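Course 3: Surface Finishing and Inspection
Handout 2: Light-colored work surfaces, wear and cleaning
Plomis Technical Center, revised 18th December

Scope

This handout covers the care of matte light-colored tops used for layout, light assembly and drafting. Gloss tops and bare metal are treated in the August block. Read it before the practical at the Cheetham site and bring the record sheet with you.

Terms

Ground: the base color of the surface as supplied.
Mark: any local change in color sitting on or in the top layer.
Soil: loose or weakly held material that a dry cloth or mild detergent will lift.
Stain: color that has moved into the top layer.
Wear: loss of the top layer itself. Wear cannot be cleaned, and repeated cleaning makes it larger.

Matte and gloss

A matte top scatters light in many directions. Glare is low, which suits reading and measuring. The same fine texture holds graphite, skin oil and dust in its low points, so a matte top soils sooner than a gloss one and needs more passes to clean. Rubbing hard with an abrasive pad flattens the high points and leaves a shiny patch. The patch is permanent and shows most clearly at a low viewing angle.

Graphite

Pencil is the most common mark on layout tops. Soft grades leave more loose material and smear under the hand. Hard grades leave less, but the point may dent the surface. A dent remains visible after the graphite is gone and is recorded as wear.

Order of work:
1. Brush off loose grit.
2. Lift graphite with a clean white eraser, working in one direction.
3. Wipe with a damp cloth and neutral detergent.
4. Rinse and dry. Inspect again.

Do not start with the damp cloth. Wet graphite spreads into a gray film that takes longer to remove than the original line.

Inspection angle

Inspect every top twice, once from directly overhead and once from low down, looking across toward the far side. The overhead view is used for stains and color. The low view is used for dents, shiny patches and residue. Uneven lighting changes the apparent tone of a white ground, so compare neighboring areas before recording a stain.

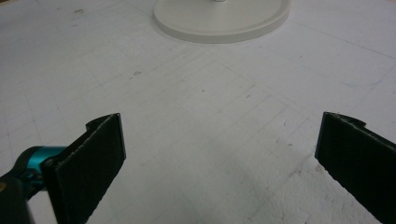
Fig. 1. White matte top with faint gray grid lines, smudges and specks, low view.

Abrasion test

The Pinness workshop uses a weighted felt pad run for 3,000 strokes over a marked strip. Check the strip at stroke 785 and again at the end. Record any change in sheen at both points, and keep the Cludetti reference tile beside the strip for comparison. Replace the felt between samples.

For next session: complete the record sheet for one top, both views.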